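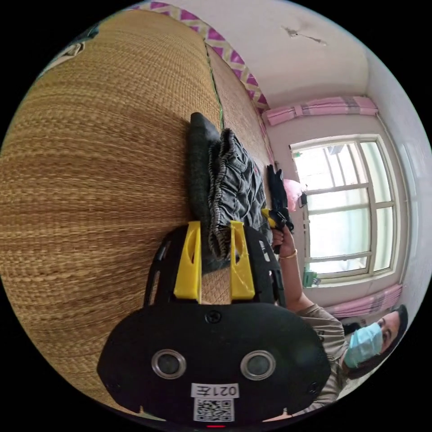

So when do you write the rule down? Before the second person starts doing the job, because by then you've already got two ways of doing it.

Okay, that's my opener, then pause and let them settle. Mention the Gisness crowd if they're in the room.

Folding clothes is my favourite test for a written procedure. Shorts on a straw mat, a folded cloth beside them, a person with a small black-and-yellow gripper in hand. Looks like the easiest job going, right? Now try to write one page that gets the same fold out of everybody (I had a go and it took me most of October!).

Our first version at Reltthorpe ran to 72 rules. People read the first 8 and guessed the rest – I would have too. The Clullusa version fits on a single sheet and I'm very fond of it.

What's on the sheet. Label every unit on the housing, and write that label in the log before you pick anything up. Check the fingers are parallel and move freely. Start each garment flat, waistband away from you. Stop after 30 minutes and stretch your hand, even if you feel fine. If a fold goes wrong, leave it wrong and mark it, don't sneak in a tidy-up.

That last one always gets an argument. Let them have it! We went through 786 log entries for the Tymoshchuk review and the unmarked fixes caused us far more grief than the bad folds did.

Slow down for this bit. Old sheets come off the wall the day the new one goes up. Date on the top corner, big enough to read from the door.

Then questions – repeat each one into the mic, I always forget.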